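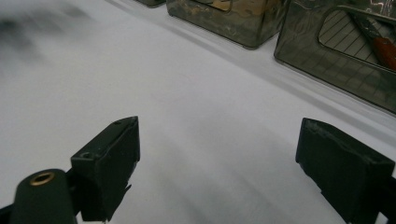
Prologue or no prologue? (fantasy, first draft)

inkandgrit
My prologue is 862 words and set in 1803, when the river at Raludska is first dammed and the drowned start answering back. Chapter one is the present day and a girl called Vekard who mends clocks. Two beta readers loved the prologue. One said she skipped it, as she skips all of them. Do I cut?

Retine
Cut. If the drowned matter they'll turn up again in chapter four, dripping.

mossgatherer
Disagree with Retine, as is traditional. I read prologues. I read maps and the bit about the typeface. Talking dead people is your hook and a girl mending clocks isn't, sorry.

inkandgrit
She mends them quite dramatically.

Retine
I'm sure she does. Put a drowned man's watch on her bench on page one and you've got both.

T_Barrios
I had the same trouble with my second book. Kept the prologue, sent it to 26 agents, got one request, and she asked for it without the prologue. Make of that what you will.
- Teodoro

mossgatherer
One request out of 26 is most people's whole year, prologue or not. Doesn't prove a thing.

T_Barrios
Fair. The book was also quite bad.

quillpig
Could you trim it? I got mine down to 357 words by taking out the weather.

inkandgrit
It's a book about a river. It's mostly weather.

quillpig
Then you see my point.

inkandgrit
Right, I've tried the watch. It works, annoyingly. But now Vekard has to know whose it was, and she wasn't meant to find out until the September chapters.

Retine
She can be wrong about it.

mossgatherer
Still think you should keep the prologue. Can you post both openings so we can argue properly?

inkandgrit
Will do once I've fixed the tenses.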